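Filed under: Reviews > Security & Conflict > Books

Feltard's War Ledger, second edition. Reviewed by Adom Ofori

Read most of it on a night bus, so forgive the order. It's a reference tool more than a book - 500 pages, every reported clash in the Kalloda border districts since 2000, one line each. Date, district, who fired on who, claimed dead, source. Companion database comes with it, runs on a desktop.
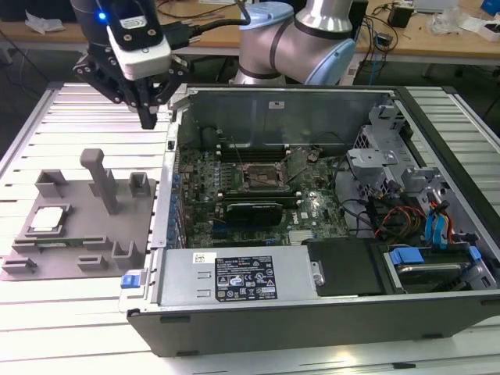 Desktop tower with the side panel off, motherboard showing.

Good stuff first. Claimed and confirmed deaths get seperate columns. Finally. The old Nakamura handbook mashed them together and half the press copied it. Militia splits are tracked too, so when a commander changes sides in December you don't have him fighting himself in January.

Search is fast. Filter by district, by group, done. Export worked on the first try.
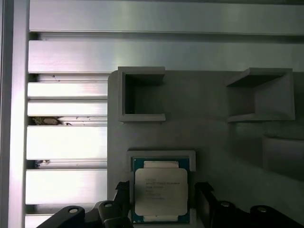
Now the bad. Spellings. Same village, three versions, no cross reference. Page 291 has a raid listed twice with different tolls - 10 dead, then four. Which? No note. Maps are tiny and gray, and the river is missing on one of them. Onosano valley gets almost nothing after the ceasefire, and I know there was fighting there, I filed on it.

Index is okay. Binding is not, mine cracked by chapter two.

Buy it if you cover the region for a living. Otherwise get it thru a library.

Contact us | Back to top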